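Text and tables for the Wullville shared kitchen handbook, kept as plain Markdown so that it can be edited without special software and printed from any browser.

# wullville-kitchen-handbook

This repository holds the source of the handbook that goes with the kitchens in the Wullville building. The handbook covers cupboards, counters, sinks, ovens, dishes, and food left out for sharing. It does not cover laundry, parking, or the roof. Those are in the building guide, which is a separate repository with its own release schedule.

The printed copy is a small booklet, stapled, with one column of text and a few pictures. The web copy has the same text and the same page numbers.

## Contents

| File | What is in it |
|---|---|
| `01-cupboards.md` | Which shelf holds what, labels, handles and hinges |
| `02-sinks.md` | Washing, draining, faucet care |
| `03-ovens.md` | Racks, drawers, door, cleaning |
| `04-counters.md` | Stone, spills, what can stand out overnight |
| `05-shared-food.md` | Fruit, greens, jars, dates on labels |
| `06-dishes.md` | Cups, plates, glass, breakages |
| `07-closing.md` | Last person out at night |
| `tables/inventory.csv` | One row per item type |
| `tables/suppliers.csv` | Where replacements come from |
| `CHANGES.md` | Edits since the last printing |

The chapters can be read in any order. Chapter 7 repeats a few lines from chapters 2 and 3 on purpose, so that it can be taped up by itself.

## Building the booklet

Run `make booklet` from the top folder. The output goes to `out/`. You need Pandoc and a LaTeX install. `make web` writes a single page with the contents list on the left.

If the build stops on a table, look for a line break inside a cell. The inventory table is generated from the CSV, and a stray return in the notes column will break it.

Page numbers come from the print build. When a chapter grows past a page, run `make booklet` before `make web`, or the two will disagree.

## The inventory table

`tables/inventory.csv` has these columns:

- `item`: plain name, singular, lowercase ("cup", "dinner plate", "wire rack")
- `color`: the color a person would say out loud; leave blank if it varies
- `home`: the cupboard or shelf it goes back to
- `expected`: how many the kitchen should have
- `supplier`: a short code that matches `suppliers.csv`
- `notes`: anything else, kept under one line

Use "cup" for anything you drink from that has no stem, with or without a handle. Earlier versions had cup, mug, beaker, and tumbler as separate items, and people filed the same thing in four places. The old names are kept in `tables/aliases.csv` so that searches still work.

"Plate" means flat. "Dish" means it has sides. A few pieces fall in between and are listed as dishes.

Supplier codes in use are `MAT` for Matel (plates, dishes, cups), `HEL` for Helteo (oven racks, hinges, cabinet handles), and `BHU` for Bhutto (baskets, jars, towels). Matel sells plates in boxes of 11, so the expected count and the order count rarely match. Order the box and put the extras in the storeroom.

## Rules the text should agree with

These were settled during the last revision. If you edit a chapter, check that it still says the same thing.

1. Dishes do not stay in the sink overnight. During the day a basin can be used for soaking, as long as the other one is left clear enough to rinse in.
2. Cups go back on the shelf upside down.
3. The oven door is closed before anyone walks away from it. An open door sits at shin height and is easy to miss.
4. Racks and drawers are wiped with the oven off and cold.
5. Lemon juice, vinegar, and wine are wiped off stone right away.
6. Anything in the basket is for everyone. Anything in a jar belongs to whoever put a name on the jar.
7. Greens get 3 days in the basket. After that they go to compost.
8. Nothing is plugged in within reach of the sink spray. Cables are kept up off the counter.

Rule 6 used to be longer. The part about eggs was moved to chapter 5.

## Pages with pictures

Pictures are kept to one per chapter opening. Captions go under the picture and should say something a reader can use. Each picture is followed by its page number, set the same way as in the booklet.

The opening of chapter 6 is included below as a model for layout.

---

### 6. Cups, plates, and glass

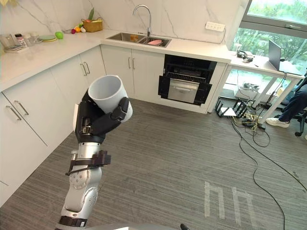
*Wullville Kitchen Handbook | page 9*

Plain white cups are the everyday ones. They have no pattern to match, so a replacement can go straight onto the shelf with the others. Look at the rim before you put one away. A chip there is enough reason to retire it.

Colored plates and dishes can be mixed. The green and cream plates stack together, and there is no need to sort them by color. A dish left in the basin, like the pink one, should be washed by whoever used it before the counter is wiped down.

Keep glass containers toward the back of the counter or in a cupboard. Small jars can stand out if the lid is on. Put fruit where it will not roll toward the sink, and leave a clear stretch of counter for setting things down while you dry them.

If something breaks, sweep first and then go over the floor with a damp paper towel. Put the pieces in the hard bin under the storeroom shelf. Write the item on the breakage sheet so that the count in the inventory can be changed.

---

## Style notes

Write "counter," "faucet," and "cupboard." Both "cupboard" and "cabinet" turn up in supplier paperwork; the handbook uses "cupboard" for the place you put things and "cabinet" only when talking about parts, such as a cabinet handle.

Keep instructions in the present tense. Keep them short. Do not use bold for warnings. The old edition had so much bold on the oven page that readers skipped it.

Measurements are in inches and cups, with no metric in brackets except on the descaling page, where the product label is metric.

## Known problems

- The contents list in the web copy does not wrap well on narrow phones.
- `04-counters.md` still refers to a cutting board rack that was taken down.
- Some 4 rows in the inventory have no supplier code.
- The hinge part number in `03-ovens.md` has not been checked against the current Helteo list.

## Changes and printing

Edits go into `CHANGES.md` with the chapter number first. The next print run is planned for October, and text needs to be settled before then. Small fixes to the web copy can go in at any time.

## License

Text and tables may be copied and changed for use in other shared kitchens. Please remove the Wullville name and the shelf locations from your version.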